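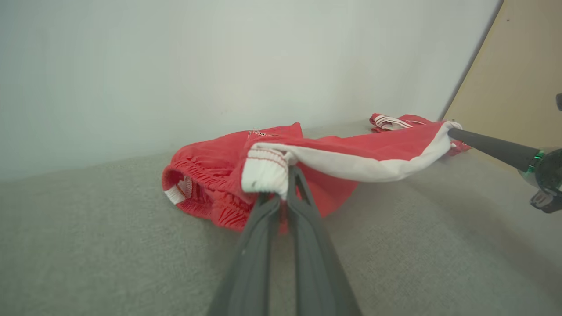 Red-and-white garment with a striped ribbed cuff, held between two robot arms.

Kosodon Token: Frequently Asked Questions

General

What is Kosodon?
Kosodon (ticker KSD) is a utility token used to pay transaction fees and lock stake on the Jondard network. It does not represent equity, debt or a claim on revenue.

Who maintains the network software?
The node software is maintained by a core team led by Santeri Vainio. Wallet releases are signed by Hanne Tikkanen. Her public key is listed on the Downloads page.

Is there a fixed supply?
No. New tokens are issued to validators at the end of each epoch. The issue rate is set in the protocol and can only be changed by an on-chain vote.

Wallets

Which wallets are supported?
The Jondard desktop wallet and the command line client. Version 2 wallet files open in both. Older files must be converted first with the "migrate" command.

I lost my recovery phrase. Can support restore it?
No. Recovery phrases are generated on your device and are not sent to us. If the wallet is still open on one device, move the balance to a new wallet and write down the new phrase.

Why does my balance show as pending?
A transfer is final after 7 confirmations. Until then the amount is listed as pending and cannot be spent or staked.

Staking

What is the minimum stake?
553 KSD for a validator. Delegators have no minimum, but the network fee still applies to each delegation.

How long does unstaking take?
115 epochs from the block in which the request is included. Tokens earn no rewards during this period. A request can be canceled at any point before the last epoch.

Can a delegated stake be reduced?
Yes. If a validator signs two conflicting blocks, part of its stake is removed, including the delegated part. Downtime alone leads to missed rewards and no reduction.

What was the Fatberg release?
Fatberg was the June update that cleared the backlog of stuck low-fee transactions. Nodes running an earlier build cannot sync past the update block. Edgardo Salazar's upgrade notes cover the database rebuild, which needs free disk space equal to the current chain folder.

Security

Has the code been reviewed?
The staking module was reviewed by Jääskeläinen. The report and our replies to each finding are in the document archive. The bridge contracts have not been reviewed and remain on the test network.

How do I report a bug?
Send an encrypted message to Krishnamoorthy Rai at the address on the Security page. Include the build number, the log file and the steps to repeat the fault. Do not post open faults in the public channel.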